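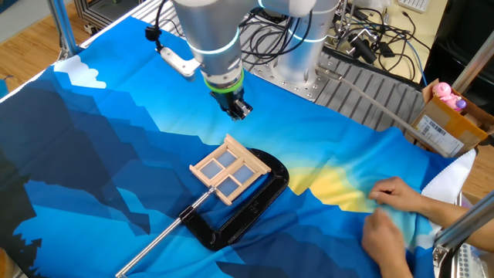

## 3. Setting up the cell

The arm was already bolted to its mounting plate when we took over the cell from the previous group. Everything else was stripped back and set up again, partly to learn how it went together and partly to get rid of an error in the gripper position that had been reported in August and never traced. Adoración Cabello did the mechanical work and most of section 3.1. Raimonds Pētersons did the cabling and the calibration.

### 3.1 Mechanical

The wrist carries two things: the gripper, and a small camera on a flat metal bracket to one side of it. The bracket turned out to be the main source of the reported error. One of its two screws had lost its washer and the bracket could be rocked by hand. We fitted a new washer, tightened both screws in turn and drew a line of paint marker across each head. A broken line means the camera has moved and section 3.3 must be repeated.

The gripper fingers were taken off, cleaned with alcohol and refitted. They are short, so the wrist works close to the table and there is little room for error in height. The lower limit in the controller had been left at its default. We raised it by 4 mm, which still lets the fingers reach a cloth lying flat.

### 3.2 Cables

The cables leave the arm at the back and run in loops towards the upper right of the table. In the first layout they were tied too short, and the last joint pulled against them near the end of its range. We cut the ties, moved the arm by hand to both ends of its travel and tied them again with slack. The loops look untidy but have not snagged so far. Shorter ties should not be added later.

### 3.3 Camera calibration

Calibration was done with the printed board from the Skurum kit. We took 100 views and kept 73; the rest were blurred or had a corner of the board missing. The result was saved as `wrist_cam_b` on the Sepp controller. The old file is still there and should not be loaded.

### 3.4 Work surface and test items

The table is metal and gave strong reflections in the wrist camera, so a printed cloth is laid over it. The cloth creases, and a deep crease can be picked up by the software as an edge. Before each run:

1. Stop the arm and wait for the controller to show `HOLD`.
2. Pull the cloth out by its corners, from the side of the table.
3. Set out the items for the run.
4. Step back and release the hold.

The items used for checking were a black C-clamp and a small wooden window frame with four panes, placed on top of the clamp. The pair is awkward on purpose: one part is dark metal, the other pale and light, and the two overlap.

### 3.5 Running time and open points

The cell had logged some 1125 cycles by Apr 27, 2024, of which 716 were made after the bracket was repaired. The paint lines were unbroken at the last check.

Still open:

- The height limit is lost if the controller is reset. It has to be typed in again by hand.
- The cloth is not fixed down. Adoración has drawn a clip for the table edge, to be made in the Flaltville workshop.
- The spare gripper fingers ordered through Jarow have not arrived.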